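ok so I said I'd report back on the sourdough starter situation once the holidays were over, and here we are, 3 Jan 2025, with opinions

background for the new people: Perla Escobedo gave me a blob of hers in December with zero instructions except "feed it" (thanks Perla!!). I'd killed two before this one

biggest change this time was weighing everything. I used to eyeball the flour and then wonder why I had soup one day and drywall paste the next. 25 grams starter, 25 flour, 25 water, done

second thing, my kitchen is COLD. like 62 at night. every recipe says it doubles in four to six hours and mine took 12 the first week, so I kept tossing it thinking it was dead. it was just chilly

moved it on top of the fridge and wow. different animal

Tumelo Mkhize told me to swap a little of the white flour for rye and I was snobby about it for days, then tried it, and ok fine, he was right, it smells like apples now

bread count so far: one brick, one decent loaf, one I'd serve to people I like. the brick became croutons (19 minutes at 375 if anybody wants to know, olive oil, tons of garlic salt)

still can't score the top to save my life. Thomas Donati does these gorgeous wheat stalk things and mine look like I dropped the dough on a fork

also please stop telling me to buy a Dutch oven, I've got my grandma's roasting pan with the lid and it's doing great

next up is discard crackers, and I want to try the fridge overnight thing for the dough so I can bake before work

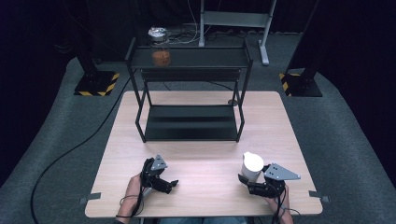
if you've got a cracker recipe that doesn't need parmesan, send it my way, we're out and I'm not going back to the store in this wind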